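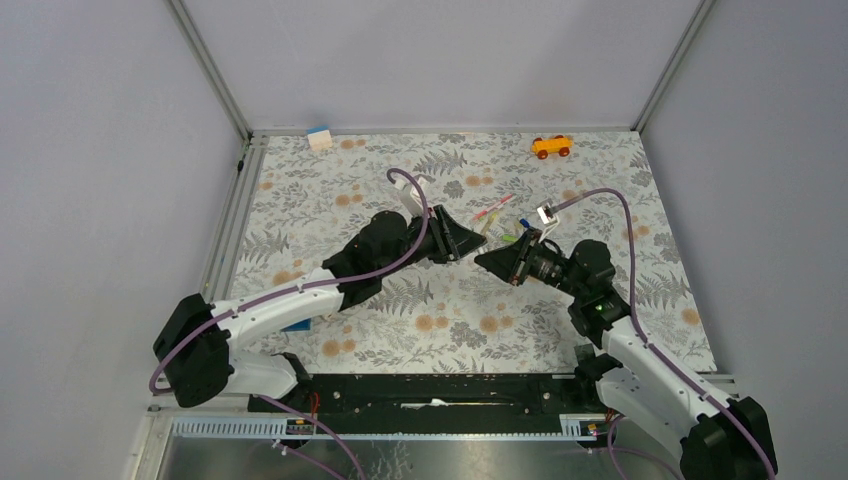 Why does a cover band need an arranger? Somebody must decide which notes to leave out, and in our band this is Oľga Kopecký.

Cladetti recorded their second album with 20 guitar tracks on one song. We are four people on stage. (Play first clip, only the intro.) 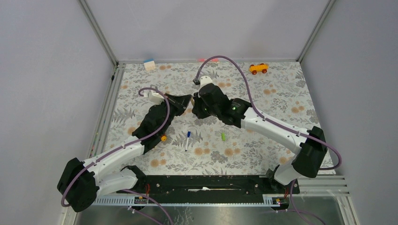

Oľga gave the main melody to the organ and kept one guitar for the chorus. I was against it - I wanted two guitars. After the concert in Nasevport I changed my mind.

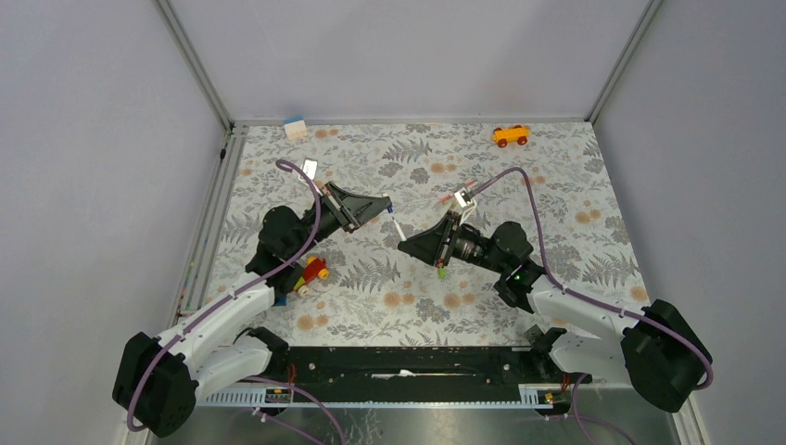
The drums stay as on the record, only a little slower. Second clip now, then questions. Our next concert is in December.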